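Rultico to stage indoor athletics meeting in September

Wednesday, January 5, 2022

Rultico will hold its first indoor athletics meeting at the Fekete sports hall this September. Entries open next month and are limited to 110 athletes, with places for under-15s and seniors.

There will be 13 events over two days, including sprints, hurdles and high jump. Spectators pay £2 on the door.

"We wanted a meeting that club runners could reach by bus," said Flor Apaza, meeting director.

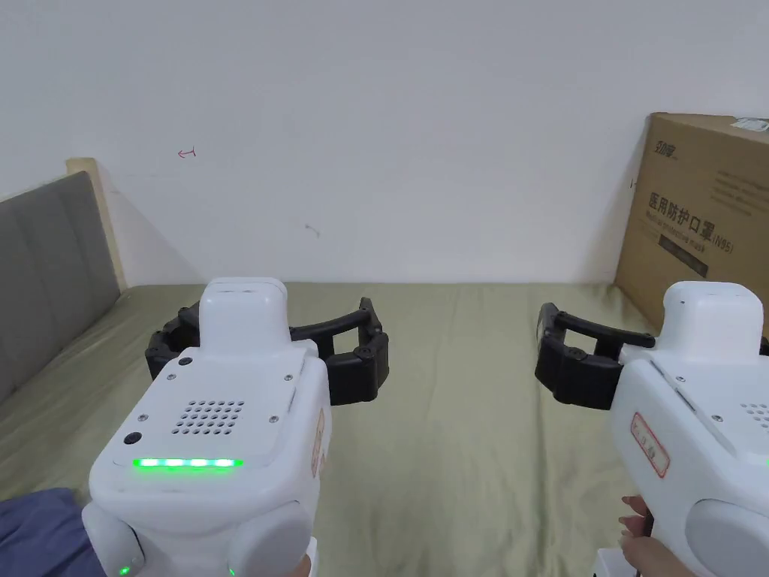 Two white handheld grippers over an olive-green sheet.

Entry forms will be available from the Rultico office.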